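Prins 36 Rhythm Accordion Module
Pendorura Keyboards & Reeds - Add-ons and Modules

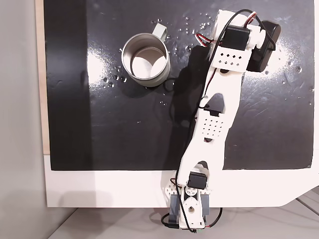

I'll say straight out that I didn't want to stock this. We've been offered add-on rhythm boxes for accordion players many times over the years, and most of them went back to the supplier inside a month. They sound like a home organ from a yard sale, the foot switch dies, and the customer ends up playing without it. So when Jozef Van Wijk at Skinden wrote to say the new Prins was "a different animal," I asked him to lend me one and leave me alone with it for a while.

He did, and I've now had it long enough to have an opinion. It's better than I expected. It is still not the backing band the brochure promises.

What you get is a small desktop unit with 36 rhythms, a two-button foot switch, a power supply and a printed manual. Each rhythm has an intro, two variations and one ending. The waltzes and the slow foxtrot are good, and I'd use them in front of people. The musette is fine if you keep the bass turned down. The Latin patterns are stiff, the samba especially, and there's a "Modern Pop" I hope never to hear again.

The maker claims 334 sounds. Be careful with that number. A lot of them are the same sound with more reverb or a bit of tremolo, and Lies Verbeke and I gave up trying to tell the three clarinets apart. The strings are nice. The trumpet is a trumpet if you've never met one.

Chord following works from any MIDI accordion or keyboard. If yours is acoustic with no MIDI fitted, the module will only play drums, whatever you may have read elsewhere. Please check before you order. Floor Wouters in our workshop can fit MIDI to most full-size instruments, but it costs a good deal more than the module does and I'd want you to think hard about it.

Points to know

Memory: 205 user setups, saved by number only. You can't name them, so keep a notebook.
Outputs: left and right jack, headphones. No built-in speaker.
Foot switch: plastic. Feels cheap. Ours still works.
Tempo: changes smoothly by knob, but you can't tap it in.
Updates: promised by the maker. I've heard that before.

Parveen Tanoli played one for a whole evening of dancing in December and liked it more than I do. Her view is that dancers want a steady beat and an ending that everybody hits together, and it gives them both. Fair enough. She did bring her own foot switch.

Price: $600, including shipping in the lower 48
Carrying case: Vuvwood padded bag, sold separately. It's a snug fit and the power supply has to go in the outside pocket.
Availability: in stock, small numbers
Returns: 36 days, in the original box, with the foot switch

If you can get to the store, come and try it before you pay for it. Bring your own instrument - these things always sound better on the one in the shop.

Karlijn Van Leeuwen
Page updated December 16, 2020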